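Week 5 handout: Who keeps the story straight? Continuity in long-running genre series
Posted 9 February 2025
By the course instructor, Popular Fiction and Fandom

OK, so last week we ran out of time halfway through retcons, and a few of you stayed behind to argue (which I loved, please keep doing that). I promised to write up the rest. These are my own notes tidied a little, so forgive the jumps.

Quick reminder of where we were. A retcon is when a later installment changes what an earlier one told us. I split them into additions, revisions and erasures. An addition tells us something we didn't know, like a sister who was away at school the whole time. A revision keeps the event and changes what it meant. An erasure says it never happened. Most arguments online are about erasures, but I think revisions are where the good writing is.

Our case study is still the Setness films, the low-budget haunted-factory series we've been watching in bits. If you missed the screening, the short version is that the Setness family owns a mill, the mill is cursed, and every film has a new relative turn up to inherit it. There are four films with the family name in the title and then Cavell, the crossover, which drags in the monster from a completely different series. Cavell is where it all gets messy.

In the second film the aunt dies in the fire. We see the coffin! In Cavell she's alive, running the company and signing contracts with a demon, and the only explanation is one line at a dinner table. The line is "I was never very good at staying put." That's it. I've seen people call it lazy and I've seen people call it the best joke in the series, and I go back and forth myself.

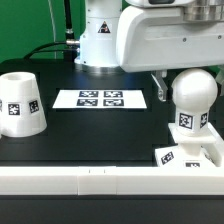

What interests me more is what the fans did with it. The Setness wiki has 1007 articles, and the aunt's page alone has 268 comments under it, nearly all about the coffin. Read them if you have an evening to spare. Very early on, people sort themselves into camps. One group wants the films to be a single story, so they look for a fix: a double, a spell, a body swap. Another group says Cavell sits in its own timeline and should have its own page. A third group, smaller and grumpier, says the wiki should just report what each film shows and stop trying to solve it.

I want you to notice that all three are doing criticism. They're making claims about what a series is. The body-swap people believe in a hidden author who had a plan. The timeline people treat the crossover like a guest at the party – welcome, but not family. The grumpy ones are closest to how a librarian might handle it, and I have a soft spot for them.

Now, the word "canon." I'd like us to be careful with it. In class we tend to use it as if it means "what really happened," which is a funny thing to say about a cursed mill. Try swapping in "what this group has agreed to count" and see if your sentence still works. If it doesn't, you've probably found something worth a paragraph.

The tie-in novel makes this harder. Kruger, the small press that put out the paperback in 2000, let the writer work from an early draft of the script, so the book has a whole subplot about the night watchman that never made it to the screen. In the book the aunt gets out through the coal chute. It's right there on the page! Half the wiki cites it and the other half refuses to, on the grounds that a book can't fix a film. Do you buy that? I'm not sure I do, but I'd struggle to say why.

One more thing on villains, which came up in the Thursday group. Family-business villains like the aunt get revised far more than monsters do. A monster can come back with no explanation at all and we cheer. A woman with an office and a signature has to account for her whereabouts. There's something in there about who we expect to have a biography, and it would make a great essay for whoever wants it.

For next time, read the Skustine chapter in the packet, the one on shared worlds. It's dense in the first half, so feel free to skim until the section on crossovers and then slow down. Watch the dinner scene from Cavell again too, with the sound off the first time. Look at who's facing whom when the aunt walks in.

Short response, one page, due in class: pick one change in any long-running series you know well and tell me whether it's an addition, a revision or an erasure. If it's two at once, even better – argue it. Please don't summarize the plot for more than a paragraph. I really will stop reading.

The longer essay isn't due until March, and we'll go over topics before then. Bring your copy of the packet.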